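# "It still can't do the corner"

Deividas Venckus has worked at Skolluvent, the contract catering firm, long enough to have seen two till systems and one talking fridge come and go. So when the company announced that clearing and restocking tables would be handed to machines from a supplier called Sterkier, he asked to see the figures.

"They told us 800 cups a day," he says. "I said, on which day? A day when everyone's at a conference? I never got an answer to that."

The plan, as it was put to staff in October, is simple enough. People teach the job by doing it with a hand-held gripper, over and over, and what is recorded goes into software called Cosov. Later an arm does the job without them. Venckus was one of those asked to do the teaching. The target was 4,000 goes at the same few tasks: pick up a cup, put it down, wipe the table, take a cup from the stack.

"You close your hand and the fingers close. It takes ten minutes to learn and then you're bored for a month," he says. "My wrist was sore by the second week. I mentioned it and was given a leaflet." 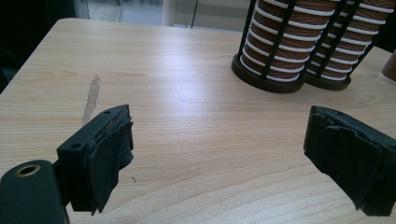

What bothers him more is the pay. Staff who teach get the same hourly rate as before. He thinks that is cheap for what is being handed over, and it is hard to disagree. I put this to Cinzia Dal Bello, who runs the trial for Skolluvent.

"It's a fair question and we've talked about it," she says. "But this is still catering work. We don't see it as a separate job."

I ask whether anyone will lose hours. She says no jobs are being cut "as part of the trial". I ask about after the trial. She says it would be wrong to guess.

Dal Bello is open about the faults, which is more than I expected. Paper cups are awkward. Squeeze too hard and they buckle, too softly and they slip, and two will often come off the stack together. The staff have named the arm Sepp, and Sepp has so far managed 200 cups in its best shift. Venckus says he can do that before his first break.

"And it still can't do the corner," he adds. "Anything near the edge of a table, it stops and waits for one of us."

That waiting is where the work has gone. Over 1,275 calls for help were logged in the first stretch of the trial, each needing a person to walk across and sort things out. None of it appears in the slides shown to managers, which give only the cups moved. Dal Bello says the calls will be included next time.

Does he talk to customers less than he used to? Venckus thinks about it. "A bit. They ask me about the robot now. Before, they asked how my daughter was getting on."

He has been asked to teach a second set of tasks, with trays this time. He has said he'll do it if the rate changes, and is waiting to hear.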